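July, evening

Trays. Put off since autumn and done today between lunch and dark, apart from the labels.

The starting condition, for the record. Top drawer of the bench: one flat compartment, no dividers, containing machine screws in mixed lengths, spring washers, heat-shrink offcuts, crimp terminals, two tape measures and a quantity of grey fluff. The second drawer is the same with fewer screws. Retrieval time for a specific M3 screw had got to the point where I was driving out to Treldale and buying another packet. The packets then went into the drawer.

The plan was to fit small open trays, each with fixed internal dividers, and assign every tray to one class of part. I had looked at the Grabowska inserts, which are deeper and come with lids, but the lidded height fouls the underside of the bench top by 3 mm and I am not planing the bench for the sake of a lid. The Trinda trays are lower. They come in two layouts, an even grid and an uneven split, and I chose the uneven one after laying the contents out on newspaper and sorting by bulk. Most of my classes have one long item and two short ones. Crimp terminals need a cell each for ring and spade, and the crimping dies want the long cell. An even grid wastes the corners on anything longer than a thumb.

Emptied the top drawer completely. Vacuumed it, wiped it with metho, left it open to air while I sorted. Sorting took longer than the rest of the job put together. Method: magnet first to pull the steel out, then by thread diameter, then by length against the steel rule. Anything with a chewed head went in the scrap tin. Final count of usable M3 screws, which was the point of the exercise: 139. I am not buying any more this year.

Imperial fasteners kept separate, in a jar, to be dealt with in spring or ignored.

The drawer floor had a slight bow across the middle, enough to let a tray rock on its base. Corrected with a strip of card under the liner at each side. The liner is the ribbed rubber kind, cut with a knife from the underside so the blade follows the groove. First cut was 4 mm short because I measured from the drawer front and forgot the lip. Second cut correct. The short piece has gone under the vice, where it is useful.

Checked each tray empty before filling. The dividers were the thing I wanted to look at. On this pattern the vertical divider does not run in one straight line from top to bottom; the lower length sits slightly offset from the upper. It makes no practical difference to a washer. It would make a difference to anyone cutting foam to fit, so I have noted it inside the lid of the foam box, with a sketch. The interior being matte black is a drawback for dark parts. Black oxide grub screws vanish in it. They have been moved to the second drawer and will get a pale paper base when I find the paper.
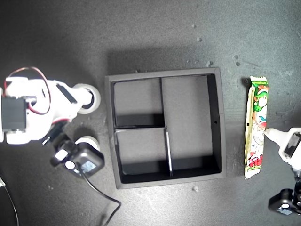 Drarura, on the drawer forum, wrote back this afternoon that the tall cell is wasted on dies and should hold the drivers, handles toward the front, since a driver is picked up fifty times for every time a die is. The small cells should then take the bits that fit those drivers and nothing else. Sort by what gets used together, and let the thread sizes look after themselves.

I have thought about this through dinner. It is sound for assembly work, where the same driver and the same few fasteners come out together. It is less sound for repairs, where I don't know what I need until the cover is off, and most of what I do is repairs. Will trial it in one tray only, nearest the handle, and leave the rest sorted by part. If the trial tray is still in order at the end of August I will consider a second.

The drivers I tried for length lie flat with the handles on, except the long flat blade, which stays on the wall rack.

Outstanding: labels. The label printer wants a new cartridge and the one in the cupboard is the wrong width. Masking tape and pencil for now. Second drawer to be lined. The drawer runners need a wipe of paraffin wax on the left side, where it binds in the last part of its travel. Scrap tin to the depot when full.

Knees sore from the concrete. Heater off at nine.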